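About Petudar

Petudar is an independent entertainment publication covering film, television and stage, with particular attention to the working lives of performers. Our readers come to us for actor profiles, casting news, season guides and interviews. We publish every weekday and maintain an archive of more than 4,000 articles, all of which remain free to read.

Our Beginnings

Petudar was established as a newsletter for people who wanted to know where they had seen a supporting actor before. Each issue took a single performer and traced the credits in order, from first speaking part to most recent role. Subscribers began writing in with corrections and missing credits, many of them drawn from theater programs and old television listings, and these contributions formed the basis of the reference section that is still the most visited part of the site.

The publication is owned by Hirvonen Media, which also operates the streaming guide Vosow and the audio drama directory Idside. The three titles share technical staff and a picture desk. Editorial decisions at Petudar are made by Petudar's own editors, and Hirvonen's advertising department does not see articles before they are published.

What We Publish

Profiles. A Petudar profile gives an account of a performer's training, early work, principal roles and current projects. Profiles are reviewed when a new credit is confirmed and the date of the last review appears at the foot of the page.

Casting and production news. We report casting once it has been announced by a production company, a network or the performer's representatives. Reports that a performer is in talks for a role are labeled as unconfirmed in the headline as well as in the text.

Season guides. Our guides list the regular and recurring cast of current television series, with notes on departures and replacements. The winter guide appears each December.

Interviews. Interviews are conducted by staff writers and edited for length. Performers and their representatives are not offered approval of the finished text. Where a subject wishes to correct a matter of fact, we will consider the request in the same way as any other.

Our Position on Private Life

Entertainment coverage has long given a great deal of space to the bodies, health and families of performers. Petudar does not publish articles that speculate on a performer's weight, diet, medical history or cosmetic treatment. We will mention a health matter where the performer has spoken about it publicly and where it bears on the work, such as a withdrawal from a production. We do not name the minor children of performers unless the children are themselves credited professionals.

Estimates of personal wealth are not included in our profiles. Salaries are reported only when they appear in court records, union agreements or a statement by one of the parties.

Editorial Leadership

Hashini Wijesinghe has served as Editor in Chief for 7 years. She joined Petudar as a researcher in the reference section and later edited the television desk. She is responsible for the editorial standards of the publication and for the final decision on all corrections and removals. Questions of policy may be addressed to her in writing through the general contact form.

Sources and Corrections

Every new profile is read by two editors before publication. Credits are checked against the production itself wherever it is available, and otherwise against printed programs, broadcaster listings or union records. We do not treat other websites' biographies as a source. Articles produced by automatic rewriting or automatic translation are not accepted from any contributor.

Corrections are noted at the end of the article with a short statement of what was changed. Minor errors of spelling are amended without a note. We aim to answer correction requests within two working days, although requests concerning older stage credits may take longer to research.
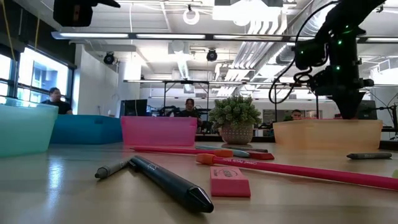
Contributors

Petudar accepts proposals from freelance writers with a demonstrated knowledge of film, television or theater. Proposals should be no longer than one page and should name the performer or production concerned, the sources available and any personal or professional connection between the writer and the subject. Fees are agreed in advance and paid on acceptance.

We are unable to consider audition notices, requests for representation or unsolicited scripts.

Advertising and Partnerships

Advertising is sold by Hirvonen Media across all of its titles. Paid articles carry the word "Sponsored" above the headline and are kept out of the reference section. Inquiries from studios and distributors about screenings should be sent to the film desk, and those about series previews to the television desk.

Contact

Readers may reach any department through the contact form. Please include the full title of the article where your message concerns something already published.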